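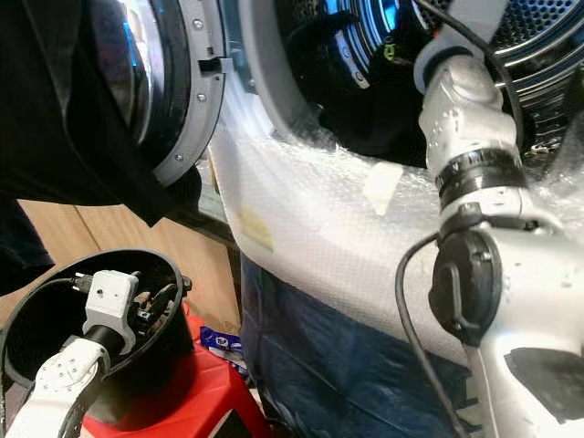 Sep 2, 2026

Quick one before bed, kettle's on. Dark wash day. Which always sounds like nothing and then eats the whole afternoon.

Started late. Meant to be down there by 11 and wasn't, because of the Beltard delivery (wrong shelf brackets AGAIN, sending them back, different page for that). Then the sorting. Tipped the lot out on the landing and made heaps. Darks, lights, towels, the "don't know" heap, which is the biggest as usual. Things in the don't know heap: the Clekberg fleece, the scarf that bled in March, a cushion cover with a zip I don't trust. Put the scarf back in the cupboard. Coward.

Pockets. Went through all of them this time, properly, inside ones too. Two receipts, a hair grip, a raffle ticket from the Groltow fair, a tissue. Glad about the tissue. Last time I missed one and was picking white fluff off black trousers for a week, still finding it on the good coat and the coat wasn't even in the wash.

Black things inside out, zips up, buttons undone. I do believe in the inside out part. The buttons I only do because my mother did.

The washer still has its bubble wrap on. Keep meaning to take it off and keep not doing it. It'll come off when the floor's finished and not before, there's still the skirting to go on and I know what I'm like with a hammer. There's a yellowish mark on the plastic, low down on the front, left side. Must wipe that. Or just leave it, it's only the wrap.

Door swings right back on this one at least. The old machine's only opened about as far as a cupboard in a caravan and you had to feed everything in round the corner. I hung a black thing over the door while I had my hands full, as you do, and then very nearly shut the door and set it going without it. Must stop using the door as a peg. Have written that in here before I think.

Settings, so I remember:

- darks: 30, the long one, spin turned down
- towels: 60, full spin
- fleece: cold, on its own, NO softener
- don't know heap: don't

Half a cap of the liquid. The bottle says a full cap, the bottle would. Full cap left that slimy feel on everything and a smell of fake lily in the wardrobe. The Leitão soap flakes are better but they need dissolving first and I hadn't the patience today. Nearly out of them anyway. Put on list.

First load in and on by two-ish. Went up and did the bathroom shelf while it ran, then sat down "for a minute", then it had finished and been sat there I don't know how long. Creases. My own fault. Shook each thing out hard before hanging and that got most of them. The linen shirt is a lost cause, will have to iron, not tonight.

Line or airer? Sky looked horrible so airer. Then of course the sun came out, blazing, for two solid hours, all over next door's sheets. By then everything was up and I wasn't moving it. Window open in the back room, door shut. Trousers by the waistband, jumpers flat on the towel. Socks on the bottom rail in pairs, one odd one left over. It'll be in a duvet cover. They are always in the duvet cover.

Should have felt round the drum before the towels went in, up at the top and behind the rim. Did it after, so if anything black comes out with the towels next time I'll know why. Did wipe the door seal. Grey fluff and some grit, not bad. Left the door open to air.

Towels are up to 20 minutes longer than it says on the dial. I swear it. It says one thing and then sits on the last minute and thinks about it. Stood there with the basket like an idiot waiting for the click.

Money: worked out on the back of the envelope that the laundrette was costing me 23 a month with the dryer, more in winter. So the machine pays for itself eventualy, even with the plumber. Don't want to think about the plumber. Do miss the laundrette dryers though. You came out with warm towels and it was all done and folded on the big table and you'd read half a magazine.

Still to do:

- fleece
- iron linen shirt (ha)
- peg bag has a hole, sew or bin
- soap flakes
- lights wash before the weekend, there's no clean pillowcases after these
- ring about the skirting, they only pick up before 6

Tea was beans on toast, standing up. Feet hurt. Back room smells nice, clean cotton and a bit of damp, window still open, must go and shut it before I forget. Might leave the jumpers til the morning and turn them then. The black trousers were nearly dry at the hems when I felt them just now but the waistbands are sopping, have turned them the other way up.

Kettle's boiled twice while I wrote this. Off to shut that windw.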